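Yesterday evening I went to the public meeting about bicycle theft in Birirdale. I promised some neighbors from Junwood to write down what was said, so here are my notes in several posts. English is my third language, please forgive the small mistakes.

First, the number which everybody was waiting for. The police department has 307 reports of stolen bicycles for last year, inside the city limits. The officer said the real number is higher, and that many people do not report because they think it is useless.

Of these 307, the largest part was taken from shared garages and from bike rooms in apartment buildings. I had expected the train station to be the worst place. It is only the second.

The Junwood apartments were mentioned by name, two times. The bike room door on the north side closes very slowly, and a person can walk in behind a resident without any key. I live there and I can confirm it, I have held that door open for strangers myself. I will not do it anymore.

A woman in the second row asked why the police do not put a hidden tracker in a bicycle and follow it. The officer answered that they did this in April with two bikes. One was never touched. The other one was taken after nine days and led to a storage unit, and there was one arrest. He did not want to say more while the case is at the court.

Now about registration. The city has 1618 bicycles in its register. You give the serial number, a photo and your phone number, and you receive a sticker. It costs nothing. You can do it at the front desk of the station or on the city website.

The serial number is usually under the bottom bracket, where the pedals are attached. On some older bikes it is at the back near the wheel, or on the head tube. I needed a flashlight and a wet cloth to read mine. Write it down today, also if you do not plan to register.

The officer showed us a list of recovered bikes which are waiting in the police garage. For most of them they cannot find the owner. They keep them for 90 days and after this the bikes go to auction. So it can happen that your bicycle is standing there and it will be sold to another person.

If your bike was stolen in the fall, please call the property desk and describe it. Color, brand, any damage, a bell, a child seat. They will not let you walk in and look around, you must describe it first.
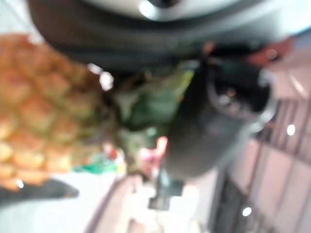

Pineapple, lying on its side.

Continuing with the meeting. There was a long discussion about locks. The officer does not recommend any brand. He said only that a cable lock can be cut in a few seconds with a tool that fits in a jacket, and that he would use a U-lock through the frame and the back wheel.

The bike shop Nägeli will give a discount on U-locks to people who show the registration sticker. The owner was there and said it himself, but he did not say how much. I will ask when I pass by and add it to this thread.

Then the money. The city wants to buy lockers for the station, from a company with the name Flireo. You open them with a card or with a phone. One locker costs 3958 dollars with the installation, and the plan is for twelve of them in the first year.

Several people found this too expensive, and I understand them. One man said that for the same money you can repair every bad door and every broken lamp in the bike rooms of the neighborhood. The city employee answered that the bike rooms are private property and the landlords must pay for them.

I asked my question here. I wanted to know if the city can oblige a landlord to fix a door after several thefts. The answer was "not at the moment". There is a rule for the front doors of buildings but a bike room is not included. They wrote my question down.

Somebody asked about e-bikes. If the value is more than 800 dollars, please bring the receipt when you make the report, or a bank statement. Without proof of the value it can be treated as a smaller offense. I did not know this before.

You can report online if you have not seen the thief. If you see the theft at that moment, call the emergency number and do not try to stop the person. Last year a resident was pushed down the stairs in such a situation and broke his wrist.

If you find your stolen bike for sale on the internet, do not go alone to meet the seller. Save the pictures and the address of the page, and call the desk - they have one officer who works on this two mornings per week.

The presentation will be put on the city website, with the map of the thefts by street. When it is there I will post the link under this thread.

Correction to the post about the stickers: you can have only one per bicycle, and if it is damaged you must bring the bike to the station to get a new one.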